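Buscamos operario u operaria de manipulación y prueba de placas (turno con célula automatizada)

Skenia · Planta de Brelwood · Jornada completa · Incorporación en mayo

¡Hola! Soy la encargada del taller de placas de Skenia y esta vez he pedido escribir yo el anuncio. Los que publicábamos antes decían «persona dinámica con ganas de crecer» y luego en la entrevista me pasaba media hora explicando de qué iba el trabajo. Así que lo cuento por escrito y nos ahorramos esa media hora todos.

En el taller trabajamos 33 personas. Montamos, probamos y embalamos electrónica de control para otros fabricantes: placas de potencia, fuentes pequeñas, módulos de mando. Las placas nos llegan ya soldadas y lo nuestro viene después, es decir, mirarlas, probarlas, etiquetarlas, meterlas en su carcasa cuando la llevan y mandarlas fuera sin que se doble ni una lengüeta.

Qué ha cambiado

Hasta el año pasado todo el vaciado de cubetas era a mano. Coges placa, la giras, la pones en el útil de prueba, esperas el pitido, la sacas, la dejas en la otra cubeta. En un turno normal pasaban 900 placas por esa mesa, y quien haya hecho algo parecido ya sabe cómo se le quedan las muñecas el jueves por la tarde. Yo estuve seis años en ese puesto (y todavía llevo la muñequera en el bolso, por si acaso).

Ahora ese coger y dejar lo hace un brazo con pinza, dentro de una célula que llamamos Nuvis. Saca las placas de la cubeta de una en una, las presenta y las reparte. La integración nos la hizo Hsu, una empresa pequeña con la que seguimos hablando casi todas las semanas, porque cada modelo nuevo de placa trae su propia manía: una tiene el borde curvo, otra lleva un condensador tumbado justo donde te gustaría agarrar, otra tiene un agujero enorme en medio... 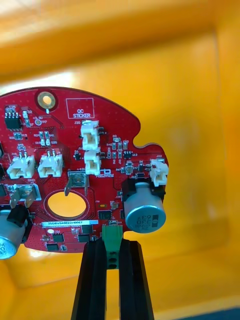
Lo que harías tú

Llevarías la célula con otra persona del turno. Eso quiere decir cargar cubetas, arrancar el programa de cada referencia, estar atenta o atento a las paradas y resolverlas. La mayoría se resuelven abriendo la puerta, recolocando una placa y volviendo a dar marcha. Las demás se apuntan y se llaman.

También decidirías por dónde se coge cada modelo. Esta es la parte que más me gusta y la que menos se imagina la gente cuando oye «operario». Cuando entra una referencia nueva nos sentamos con la placa en la mano y vamos descartando: de ahí no, que son componentes pequeños; de ahí tampoco, que es un terminal plano y se tuerce. Un bloque de bornas es bastante buen candidato, por ejemplo. Luego lo probamos despacito y, si no nos convence, volvemos a empezar.

La revisión visual sigue siendo nuestra. Mirarías conectores, lengüetas, condensadores y que el número de serie se lea bien, y pondrías la etiqueta de control de calidad en su recuadro (recta, por favor, soy muy pesada con esto). Si una placa no te gusta, la apartas, aunque la prueba eléctrica haya dado verde. Tu criterio cuenta y no hay que pedir permiso para apartar.

Y queda trabajo manual, no os voy a engañar: series cortas que no compensa programar, devoluciones, embalaje. Calcula una buena parte de la semana en la mesa, con pulsera antiestática y bata.

Qué ha supuesto para la gente

Me lo preguntan siempre, así que lo cuento. Al principio hubo mal ambiente. La célula se presentó con una charla muy bonita y muy poca información, y durante unas semanas aquí se habló más de despidos que de placas. Al final no salió nadie del taller: cuatro personas de la mesa pasaron a llevar la célula y el resto se repartió entre revisión y montaje de carcasas. La categoría de quienes llevan la célula subió un nivel en la nómina, cosa que se peleó bastante.

No todo es mejor. El ritmo lo marca más la máquina que antes, y hay a quien le cansa más estar pendiente que mover las manos. Se charla menos en el turno, porque desde el puesto de carga apenas se oye a los de revisión. Por eso rotamos cada dos horas, y la rotación se respeta también cuando vamos con prisa -- lo pedimos nosotros y está escrito en el cuadro de turnos.

Lo que te pedimos

Buena vista de cerca (con gafas vale, claro) y pulso tranquilo. Que sepas leer la serigrafía de una placa o tengas ganas de aprender qué es una J, qué es una U y dónde está la masa. Experiencia en electrónica, montaje o laboratorio nos viene bien; si vienes de una pastelería o de un taller de costura, escríbenos igual, que dos de las mejores manos que tenemos vienen de ahí. No hace falta saber programar. El programa de la célula se maneja desde una pantalla y te formamos durante 15 días, siempre en pareja y cobrando desde el primero.

Lo que ofrecemos

Contrato indefinido con dos meses de prueba. Turno de mañana o de tarde, fijo, tú dices cuál prefieres y hacemos lo posible. Plus de célula los meses completos en el puesto. Autobús de empresa desde la estación de Brelwood, comedor con microondas que funcionan (los tres, desde hace poco) y taquilla propia.

Cómo apuntarte

Deja tu currículum en recepción o mándalo por el formulario de empleo de la web de Skenia, indicando la referencia 133. El plazo se cierra el jueves 14 de febrero. No hace falta carta de presentación; con unas líneas contándome qué has hecho con las manos hasta ahora me apaño mejor.

Las entrevistas son en el propio taller y duran una hora. Te enseño la célula en marcha, hablas a solas con alguien del turno para preguntarle lo que a mí no me preguntarías, y te dejo una placa y una lupa un rato. No es un examen, quiero ver cómo la coges. Ven con calzado cerrado y sin pulseras ni anillos -- y si no puedes en horario de mañana, dímelo y lo hacemos por la tarde.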